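The Skivedberg Inventory

The cupboard was a Huvari, the tall model, 184 centimetres to the cornice and finished in a grey that the manufacturer had called Harbour. It stood against the north wall of the kitchen and it was fixed to the studs with two brackets. The lease required the kitchen to be returned clear by Friday at noon.

I began at the top shelf at 7:40 in the morning. The procedure was my aunt's. She had written it on the inside of the cupboard door in carpenter's pencil when she moved into the Skivedberg flat, and she had revised it twice in ballpoint. Item one: heavy at the bottom. Item two: no box above 16 kilos, with a zero added afterwards by a different hand, so that it read 160. I took the zero to be my cousin's work. Item three: lids travel with their pots. Item four had been sanded off.

The top shelf held preserving jars and a fish kettle. I wrapped the jars in newsprint, two sheets to a jar, and set them upright in a tote with the rings bagged separately. The kettle was too long for any box in the flat. I put the tea towels inside it and tied the lid on with butcher's twine.

The second shelf was the dinner service, made by Jolov, pattern 74, white with a thin olive line under the rim. She bought it on instalments the winter she worked nights at the cannery in Dong, and the last payment slip was still under the gravy boat. The glaze on the dinner plates was scored in the centre from forty years of knives. The soup bowls were nearly perfect. She didn't make soup. She held that it was a drink.

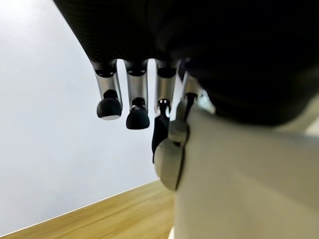

How should dinner plates be packed for a move?
Wrap each plate in two sheets of newsprint and stand the plates on edge in a small, stiff carton with crumpled paper under them and along the sides. Fill the gaps until nothing shifts when the carton is tilted.

Such was the substance of item five, which she had underlined. I followed it for the dinner plates and the side plates. The platter went in last, on the long diagonal. I labelled the carton on the top and on two faces: JOLOV, PLATES, THIS WAY UP. My printing was better than hers and I found that I minded this. I went over the letters again with the marker until they were thicker and less even.

At 10:15 I reached the drawers. The left drawer contained cutlery in a divided tray and presented no difficulty. The right drawer contained rubber bands, birthday candles, a bicycle pump adapter, the warranty for a toaster she had not owned in my lifetime, and a key on a loop of string. The key did not fit the front door, the storage locker or the mailbox. I tested it in each, in that order, and then in the locker again.

Item six read: the key is for the Dong house. Do not throw out.

The Dong house was sold before I was born. I understand that it has since been reclad. I placed the key in an envelope, wrote KEY on the envelope, and entered it on the packing list between the candles and the adapter. For destination I wrote "hold." There was no carton for hold, so I emptied the smallest one, which had been intended for spices, and the spices went in with the tea.

The cupboard itself came away from the wall at 11:20. I had backed the screws out by hand, a half turn at a time, to spare the plaster. The paint behind it was a yellow I remembered from when I was short enough to stand under the counter. The floor there was two shades darker than the rest, and clean.

I removed the door last. The hinges were stiff and one pin had to be tapped out with a punch. The buyer had paid for the complete unit, and I had quoted it as complete, including the door. I phoned and said there was a fault with the door. The buyer asked whether it could be repaired. I said it could not, and took a quarter off the price.

It rode home across the back seat with the pencil side up.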